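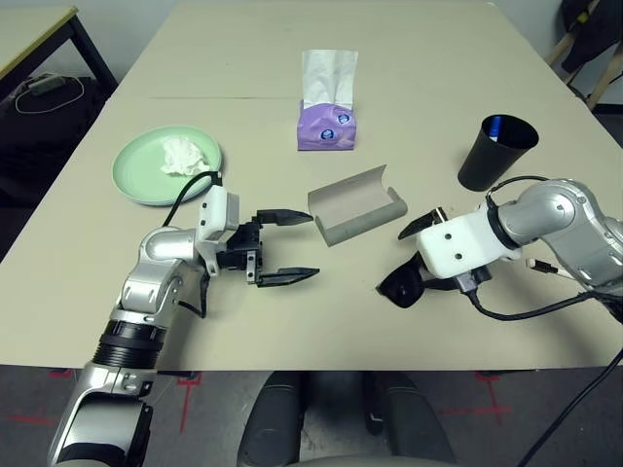
Table as of Sunday: green plate, tissue box, cardboard tray, black cup.

To: Skastden shared-room list
Subject: Re: Table items, what stays and what goes

> The two table sections have crept apart again at the seam. Before anyone pushes them together, please settle which items live on the table. My count from the Magsi order sheet is 2 tissue boxes, and I see one. Also, is the cardboard tray recycling or storage?
>
> Pens keep ending up in the Drevinel drawer.

Answers in order.

Seam: I measured both sections from the wall. One is at 977 mm, the other at 1000 mm, so the left leg needs turning out before anything is pushed. Pushing alone brings the gap back within a week.

Tissue boxes: the purple one stays on the table, far half, near the middle. The second is unopened on the shelf. Used tissues go in the bin and not on the green plate. The plate has a raised rim and gets treated as a bin for that reason. It is for small parts and should go back to the kitchen if it isn't used for them.

Tray: storage, for now. It is 152 mm across at the open top, which fits the Kurkier label rolls lying flat. The end walls are short, so don't stack a second layer. If the Kurkier rolls move to the cabinet, flatten the tray and recycle it.

Pens: the black cup, right side, far edge. Markers go in there too. I'd move it inward by a hand's width, as the edge is a bad place for anything that tips.

Drevinel drawer: I have no objection to a lock. The key would have to hang by the door.

Still open: who has the hex key for the table leg? It isn't in the drawer.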